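The Wednesday visit to Serner's open afternoon had been in my diary for weeks, and I was glad to find the firm had moved the best of it out into the courtyard, under the trees. Pollanico is their hand-held gripper kit, sold to people who want to teach a robot arm its chores by doing those chores themselves first, and I had been curious about it ever since a colleague came back from the Farina fair talking of little else.

We began indoors with coffee and a short talk (a bit heavy on slides, but kindly done), then went out to the garden tables to have a proper go. A drinks bottle makes a very good first test, being smooth, upright and easy to knock over!

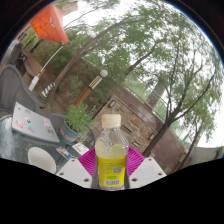
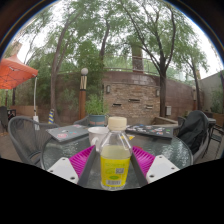 The yellow-labelled bottle between the ribbed magenta pads, both times at the garden table.

I liked the weight of the thing. At 500 grams it felt steady, though I suspect my wrist would have something to say after a whole morning of it. The kit comes with a case, a spare set of pads and 72 hours of practice recordings, and the Ondeo software that goes with it will take up to 300 recordings before you need the paid plan, so a small workshop could get a fair way along before spending any more.

My one grumble is the handbook, all 200 pages of it, where the setting-up steps are tucked away near the back. The staff promised me a shorter one by July, and I have asked them to post me a copy.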